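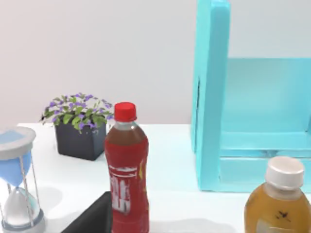
1/ Jellov Air's winter schedule, what changed and what didn't

Jellov loaded its winter schedule last night, and the Relstead base comes out of it looking different. I went through it route by route. Notes follow. I cover regional airlines and have no connection with any of the companies mentioned.

2/
The main item is Relstead to Fevier. It goes from a daily flight to four flights a week starting in November. The morning departure is gone on all days. What is left is an evening departure, and the plane stays overnight in Fevier and comes back early the next day.

3/
That is a real change for anyone doing a day trip for work out of Relstead. With the old times you could leave in the morning, have most of a working day in Fevier and be home for a late dinner. With the new times you need a hotel night each way you look at it.

4/
From the Fevier end it works fine. You get to Relstead early in the morning and go home in the evening on the days it runs. My read is that Jellov looked at where its tickets are sold and picked the Fevier side. The airline hasn't said that, so treat it as my opinion.

5/
Planes

The Relstead base loses one turboprop. These are the 66-seat layout, all one class. The plane that is leaving came from Nyarko Leasing and the lease ends this fall. Jellov had an option to extend and did not use it.

6/
Nyarko confirmed the return in a short statement to customers and said the plane already has a new operator lined up. It did not name the operator. Turboprops of this size have been easy to place for a while now, and lessors are not giving much away on rates when an extension comes up.

7/
So I would not read the return as a sign of trouble by itself. A carrier that can't agree on a rate and has a weak winter ahead will often hand the plane back and look for another one in spring. Jellov did the same thing once before at its other base, and the flying came back the following summer.

8/
What is different this time is that there is no summer schedule on sale past the end of March. Last year at this point you could already book June. The airline's site just shows "dates coming soon" for anything in the spring or later.

9/
Fares

I checked a handful of dates for Relstead to Fevier. The lowest fare is still there but it is on fewer flights, mostly midweek. The flexible fare has gone up. The checked bag is still included in the middle fare and still costs extra in the lowest one.

10/
Snacks and drinks on board remain for sale by card only. Water is free. I mention it because two people asked me after the last thread.

11/
If you are already booked

Jellov is emailing people on canceled flights. The choices are a move to another flight on the same route within four days of the original date, a voucher, or a refund to the card you paid with. The refund is the last choice on the page and you have to scroll to get to it.

12/
If you booked through a travel site, the email goes to the travel site. Check your junk folder and then check the booking on Jellov's own page with your reservation code. Mine showed the new time there a good while before any message came.

13/
One thing to look out for: some bookings were moved automatically from the morning flight to the evening flight on the same day. If you had a connection in Fevier on a separate ticket, it will not have been taken into account. You can still ask for the refund in that case. The automatic move doesn't count as you accepting it.

14/
The airport side

Relstead Airport put out a notice saying it was "disappointed" and is talking to other carriers. It says that every time. The more useful line in the notice is that the landing fee discount for new routes has been extended through next winter.

15/
The discount only covers routes that are not served by anyone now. Since Fevier still has a Jellov flight, a second airline coming in on it would pay the full fee. A few people at the last public meeting asked for that rule to be changed and the airport said it would review it. I can't find any sign that it has.

16/
There is also the question of terminal hours. Right now the security checkpoint opens before dawn for the Jellov morning bank. With the morning Fevier flight gone there is only one early departure left. The airport has not said whether the checkpoint will open later. If you park in the remote lot, check the shuttle times too, as they follow the checkpoint.

17/
Jobs

The airline says the crews based at Relstead have been offered transfers and that there are no forced layoffs. The union's version is that the offers were made with short notice and that part-time ground staff were not included. Both can be true. Ground handling at Relstead is done by a contractor, so those people don't show up in Jellov's count at all.

18/
Will anyone step in?

I don't expect it this winter. The road trip to Fevier is over 300 miles and the train needs a change, so there is demand for a flight. But it is thin outside the summer, and a carrier without a base at either end would have to send a plane in empty or build it onto another route.

19/
The other routes out of Relstead are mostly untouched. The coast flight keeps its schedule. The weekend ski flight comes back in December with the same times as last season. A couple of holiday extras have been added, all of them in the afternoon.

20/
What I'm watching next: when the summer dates go on sale, whether the base gets a replacement plane, and whether the morning flight returns with it. If the summer schedule comes out with Fevier still on evenings only, I'd take that as the permanent pattern.

21/
Correction to post 5: the lease option was for a shorter extension than the original term, and it had to be taken up by the end of August. A reader who works in leasing pointed this out. The rest of that post stands.

22/
A few replies asking about the frequent flyer program. No changes in the schedule notice. Points tickets on canceled flights follow the same three choices, with the points going back to the account and the taxes to the card.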